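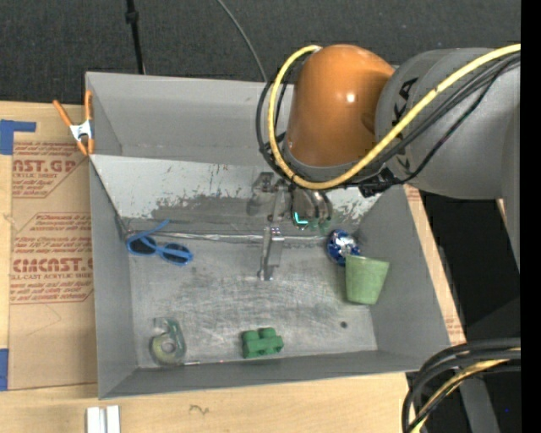
표면 아래의 시간: 목재 상판 마감과 습도의 계산법

목재 상판의 수명은 대개 수종으로 설명된다. 참나무는 단단하고 소나무는 무르며, 자작나무는 밝은 색을 오래 유지한다는 식이다. 그러나 수리 공방에 들어오는 상판의 손상 원인을 분류해 보면 수종의 비중은 크지 않다. 갈라짐, 휨, 접착층 분리, 백화의 대부분은 수분의 이동과 관련되어 있고, 수분의 이동을 좌우하는 것은 마감의 종류와 도포 면, 그리고 상판을 하부 구조에 고정하는 방식이다.

가구 수리 공방 스툴렐(Stullel)은 지난 6월까지 수리를 의뢰받은 상판 232점의 기록을 정리했다. 기록 항목은 수종, 판재 구성, 두께, 마감재, 고정 방식, 입고 시 함수율, 손상 유형이다. 정리를 맡은 목공 기술자 리스 하워스(Reece Haworth)는 가장 눈에 띄는 항목으로 하면 마감의 누락을 꼽는다. 윗면에는 도막을 여러 번 올리면서 아랫면은 생목 상태로 남겨 둔 경우다. 이때 두 면의 흡습 속도가 달라지고, 판재는 흡습이 빠른 쪽이 볼록해지는 방향으로 휜다.

함수율과 치수 변화

목재의 함수율은 목재에 포함된 수분의 무게를 완전히 건조한 목재의 무게로 나눈 값이다. 목재를 일정한 온도와 상대습도에 오래 두면 수분의 출입이 균형을 이루는데, 이때의 값을 평형함수율이라 한다. 난방을 하는 겨울 실내와 장마철 실내의 평형함수율은 같지 않으며, 상판은 해마다 이 두 값 사이를 오간다.

섬유포화점 아래에서 함수율이 변하면 치수도 변한다. 변화량은 방향에 따라 다르다. 섬유 방향의 변화는 일반적인 가구에서 무시할 수 있는 수준이지만, 나이테에 접하는 방향의 변화는 방사 방향보다 크다. 판목으로 켠 널이 정목으로 켠 널보다 폭 변화가 큰 것은 이 때문이다. 폭 방향의 접선 수축 계수를 함수율 1퍼센트당 0.3퍼센트로 잡고 함수율이 7퍼센트에서 9퍼센트로 오른다고 하면, 폭 100센티미터 상판은 6밀리미터 늘어난다. 나사로 단단히 고정한 하부 프레임이 이 변형을 구속하면 응력은 나사 구멍 주변이나 집성 접착선에 집중된다.

두께도 변수다. 얇은 판은 환경 변화에 빨리 반응하고 두꺼운 판은 느리게 반응한다. 다만 두꺼운 판에서는 표층과 심부의 함수율 차이가 오래 유지되므로 표면 할렬이 생길 가능성을 따로 검토해야 한다. 급격한 난방이 시작되는 초겨울에 마구리 쪽에서 가는 금이 발견되는 사례가 여기에 해당한다.

마감재의 두 갈래

마감재는 크게 침투형과 도막형으로 나뉜다. 침투형의 대표는 건성유와 이를 기본으로 한 하드왁스 오일이다. 섬유 사이로 스며든 뒤 산화 중합으로 굳는다. 도막이 얇아 수증기 차단 성능은 낮지만 손상 부위만 갈아 내고 다시 바를 수 있다. 도막형에는 폴리우레탄, 래커, 수성 아크릴 등이 있다. 내마모성과 내수성은 대체로 침투형보다 높고, 부분 보수 시 경계가 드러나기 쉽다.

어느 쪽도 수증기를 완전히 막지는 못한다. 마감재는 수분 교환의 속도를 늦출 뿐이며, 충분한 시간이 지나면 내부 함수율은 결국 주변 환경을 따라간다. 마감의 성능은 이 지연 시간으로 평가하는 편이 타당하다. 하루 단위의 습도 변동은 대부분 걸러지지만, 계절 단위의 변동은 도막이 두꺼워도 통과한다.

도포 횟수를 늘리는 방법에도 한계가 있다. 침투형 마감은 목재가 더 흡수하지 못하는 시점부터 잉여분이 표면에 남는다. 닦아 내지 않은 잉여분은 끈적한 층으로 굳어 먼지를 붙잡는다. 하워스는 두 번째 도포 후 잔여 오일을 마른 천으로 제거하고, 완전 경화 전까지 물과의 접촉을 피하도록 권한다. 오일을 머금은 천은 산화열로 자연 발화할 수 있으므로 뭉쳐 두지 말고 펼쳐서 말리거나, 물에 적셔 뚜껑이 있는 금속 용기에 넣어야 한다.

마구리면의 문제

수분은 섬유 방향으로 가장 빠르게 이동한다. 따라서 상판의 네 옆면 가운데 마구리 두 면이 주된 통로가 된다. 마구리면은 도료 흡수량도 많아 윗면과 같은 횟수로 칠하면 실제 도막은 더 얇게 형성된다. 스툴렐에서는 마구리면을 윗면보다 한 단계 고운 연마지로 마무리한 뒤 희석한 도료로 먼저 봉공하고, 건조 후 본 도포를 진행한다.

싱크대나 세면대처럼 개구부를 뚫은 상판은 마구리가 안쪽에도 생긴다. 현장에서 구멍을 확장한 뒤 절단면을 실리콘으로만 막은 시공이 적지 않다. 실리콘이 들뜨면 물은 생목에 직접 닿는다. 철분이 있는 물이라면 탄닌이 많은 참나무에서 흑청색 얼룩이 나타난다. 이 얼룩은 옥살산 용액으로 줄일 수 있으나, 작업 후 충분히 헹구고 건조하지 않으면 이후의 도막 부착력이 떨어진다. 보호 장갑과 보안경은 필수이며, 잔류물이 남은 면을 건식으로 연마해서는 안 된다.

고정 방식

치수 변화를 허용하는 고정 방식은 오래전부터 정립되어 있다. 장공을 낸 철물, 8자 철물, 홈에 끼우는 목제 버튼이 일반적이다. 공통된 원리는 한 지점 또는 한 선만 위치를 고정하고 나머지는 폭 방향으로 움직이게 하는 것이다. 중앙을 고정하면 변형이 양쪽으로 나뉘고, 뒤쪽을 고정하면 변형 전체가 앞쪽으로 나온다. 벽에 붙이는 작업대에는 뒤쪽 고정이, 독립된 식탁에는 중앙 고정이 적합하다.

철물 제작사 러드(Rudd)의 장공 브래킷을 쓰는 공방에서는 나사를 장공의 중심에 맞추지 않는 경우도 있다. 조립 시점이 건조한 겨울이라면 이후의 팽창을 고려해 나사를 안쪽으로 치우쳐 박고, 여름이라면 반대로 한다. 조립일의 함수율을 하부 프레임 안쪽에 연필로 적어 두면 다음 수리 때 여유 치수를 계산하기가 쉽다.

거멀띠로 불리는 마구리 막음재는 주의가 필요하다. 상판과 섬유 방향이 직각이므로 전체 길이에 접착제를 바르면 상판의 수축을 구속한다. 접착은 중앙부에만 하고 양 끝은 타원형 구멍과 목심으로 잡는다. 계절에 따라 거멀띠 끝이 상판보다 조금 튀어나오거나 들어가는 것은 정상적인 거동이다.

측정의 오차

현장에서 쓰는 함수율계는 전기저항식과 고주파식으로 구분된다. 저항식은 침을 꽂은 깊이의 값을 읽으므로 표면에 작은 구멍이 남는다. 고주파식은 흔적을 남기지 않으나 밀도 보정이 필요하고, 상판 아래에 금속 보강재가 있으면 값이 높게 나올 수 있다. 두 방식 모두 수종과 온도에 대한 보정표를 함께 확인해야 한다.

측정 위치는 최소한 중앙, 마구리 인접부, 하면의 세 곳으로 한다. 클로르칼베르크(Clorkalberg)의 한 제재소는 출고 판재마다 세 값을 표기하며, 값의 편차가 크면 출고를 미루고 재차 잔목을 끼워 적치한다. 평균값이 적정하더라도 편차가 큰 판재는 가공 후 휠 수 있다. 넓은 판재를 한쪽 면만 깊게 대패질했을 때 몇 시간 만에 휨이 나타나는 현상도 내부 편차와 잔류 응력으로 설명된다.

유지 관리 주기

재도포 시점을 기간만으로 정하는 것은 정확하지 않다. 사용량과 세척 방식에 따라 마모가 다르기 때문이다. 침투형 마감은 물방울을 떨어뜨려 확인한다. 물이 맺히지 않고 바로 스며들며 색이 짙어지면 보수가 필요하다. 도막형은 모서리와 손이 자주 닿는 앞쪽 변부터 점검하고, 광택이 사라진 부위가 생목까지 닳기 전에 표면을 가볍게 연마해 덧칠한다.

세척에는 중성 세제를 희석해 쓰고 물기는 바로 닦는다. 알칼리성 세제는 오일 도막을 분해하고, 멜라민 폼은 미세 연마재로 작용해 광택을 고르지 않게 만든다. 뜨거운 용기로 생긴 흰 자국은 도막 안에 갇힌 수분인 경우가 많다. 래커 마감이라면 저온의 열풍을 먼 거리에서 짧게 가해 옅어지는지 확인하고, 변화가 없을 때 연마를 검토한다. 폴리우레탄 도막의 백화는 같은 방법에 잘 반응하지 않으며, 해당 면 전체를 갈아 내고 다시 도장하는 경우가 많다.

스툴렐은 현재 하면 도포 여부에 따른 휨의 차이를 별도로 기록하고 있다. 시험편은 쿠르카리(Kurkari) 창고의 선반에 한쪽 마구리만 고정한 상태로 놓여 있으며, 휨량은 직선자와 틈새 게이지로 측정한다.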